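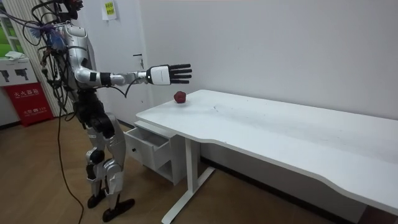 A long desk set against a wall is the cheapest way to fit a work surface into a narrow room, and the easiest to get wrong. The usual fault is depth. Anything put down tends to drift to the back edge, where it is out of comfortable reach and stays for weeks.

Mariama Aidoo, who plans interiors for the Manham practice, starts with the reach of the person using it. She marks a line on the surface with tape and treats everything behind it as storage. Her own desk is 658 mm deep and white, a finish she recommends for rooms with one window. It shows marks early, so it gets wiped.

Cables are the second problem. A lead that crosses a wooden floor should be routed along the skirting or left with enough slack to lie flat. Pulled tight, it lifts at the middle and catches a foot. Kobina Abubakari, an electrician in Flirnport, allows two fixing points per metre on a wall run and leaves a loop at each end – short enough to stay off the floor, long enough to move the equipment.

Bundles need sorting before they are tied. Abubakari uses coloured ties, one colour for power and another for data, and cuts them all off each March to check for wear.

Wooden floors dent under narrow feet. Felt pads 4 mm thick will spread the load under a desk of ordinary weight. They compress with use and should be replaced every six months.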